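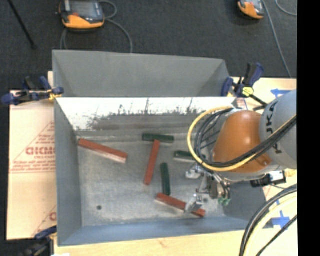
Right, minutes from the Troner cell catch-up, typed up by me because Waldemar did the last lot. It was mostly the two of us and Kamran Parsa on the phone from Lurar, and we spent nearly all of it on the stoppage. The arm was going in for a block close to the wall of the bin when it tripped on collision and froze, and it took me a good while to get it backed out. I've been worried about the yellow hose for ages, the way it loops right out round the wrist and down over the blocks, and I said so again (sorry, everyone!).

**The fault**

Kamran had the log open and read it out: code 424, force limit, on pick 3,263. He reckons the planner treats the gripper as a neat box and knows nothing about the hoses, so a pose it thinks is clear might not be. Waldemar isn't convinced. He thinks the bin had shifted against the clamps and the wall wasn't where the software believed it was. We went back and forth on this for far too long and didn't settle it.

**Safety bit**

I owned up that I'd leaned over the bin to look before pressing the stop. Not clever, I know. We agreed that from now on the stop goes in first, every time, and two people are present for any recovery by hand.

**What we're doing**

- Waldemar Domański: check the bin position against the saved one and tighten all the clamps.
- Kamran: add the hoses to the collision model, and send the log to Hudec.
- Me: ring Flirnimer for a shorter hose and ask what bend it'll take.
- Speed stays down until we've had 3 clean runs in a row.

Kamran wanted to talk about the July demo as well but his line went, so that's carried over to next time.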